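# Run 927

The night shift at Rokbridge started at ten, and by a quarter past I had the gloves on and the pedals set. The job was gears. Nakside wanted an arm that could put together a small gear set without being told where anything was, and before it could do that somebody had to show it, over and over, by hand.

I was the somebody. I sat in a booth on the second floor and moved my right hand, and downstairs the arm moved with me. Belay, the software, wrote down everything. I had 59 good runs to turn in before morning. A good run was one where I didn't stop to think.

My mother used to ask what I did, and I told her I taught. She liked that. She had taught third grade in Tatus until the school closed, and she said the trick was to go slower than you wanted to and never grab the pencil out of their hand.
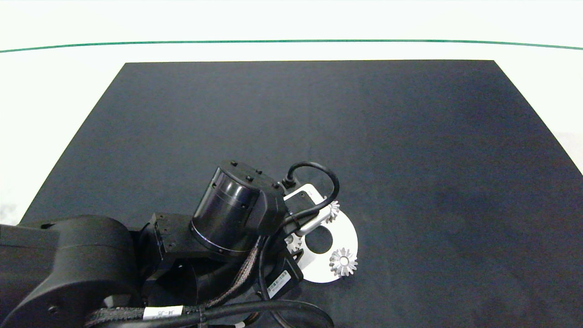
I brought the wrist down a little and waited. There is a delay on the line, small, but you feel it in your teeth. If you push through it you crush something. I let my hand go loose and tried again.

On run 927 the gear slipped. I caught it against the disc, turned it with the edge of one finger, and seated it from the side. It was ugly and it took too long. The rule was to delete runs like that. I looked at the button for a while, then marked it good and went on to the next.

In December they let the arm work alone, and I came in early to watch through the glass. It placed the first gear cleanly. The second one slipped. The arm stopped -- the same length of time I would have stopped -- and then it caught the gear against the disc and turned it with the edge of one finger.

The engineer next to me asked where it had picked that up.

I said I'd have to check the logs.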